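**The Wetau Ticket**

The ferry office at Rernmont has one window, and for six winters I was the person behind it. You'd think you'd meet all sorts, but mostly you meet people who want to know if the café on board does toast. (It does. It's dreadful.)

So when Auður Grímsdóttir put a cello case down in front of me and asked for a single to Wetau, I sat up a bit. There's nothing on Wetau in winter except sheep and the pub.

"Just you?" I said.

"And him," she said, and patted the case. "Does he need a ticket?"

I had to look it up! Bicycles, yes. Dogs, yes, on a lead. Prams went free, and I decided a cello was closer to a pram than anything else, so I charged her for one adult and wrote PRAM on the stub. She folded it very carefully into her glove.

Then the wind got up and they cancelled the sailing, and the one after that, and she sat down on the bench by my heater and told me she'd played with the Bokia orchestra for years and had walked out in October, halfway through rehearsal, and hadn't touched the thing since. She'd got a cold as well, poor woman, and went through my whole box of tissues while she told me.
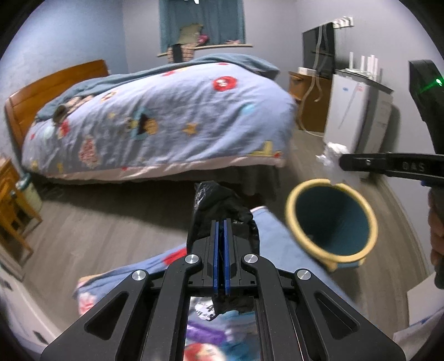

*Yellow-rimmed bin, one tissue.*

I asked why Wetau, and she said her mother had been born there, in a house numbered 144, on an island with about 99 houses. It had always bothered her. Who starts counting at the wrong end? She wanted to stand outside it and play something, badly if need be, and then see how she felt about the rest of it.

I'm not musical. My sister Ackah got all of that — she can hear a tune once and play it back to you on anything with keys. But I know what it's like to carry something heavy about and not open it, so I made us both a tea and didn't say anything clever.

It was gone nine when she undid the catches. She cleaned her glasses first, and she took ages over it, the way I do when I'm putting off the gas bill. 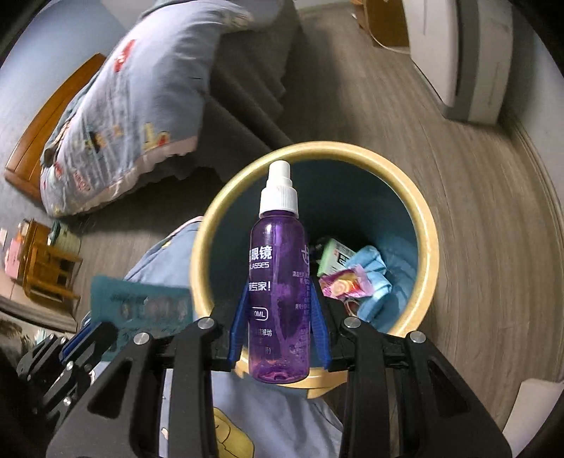

Did she play it in the end?

She played one slow piece with the heater ticking along beside her, stopped in the middle to swear at a string, and went back to the beginning.

I locked the door so the harbourmaster wouldn't come in asking about the tide board. Two lads waiting for the same boat took their hats off, which made me want to laugh and also, a bit, the opposite.

The morning boat went out on time, flat calm, as if the sea had never done anything wrong in its life. She waved from the rail. The case was strapped in next to a real pram, with a real baby in it, and the steward was looking from her stub to the cello and back again.

I had a postcard after the new year with a blue front door on it. On the back she'd written, "It's 44. The 1 is a drainpipe."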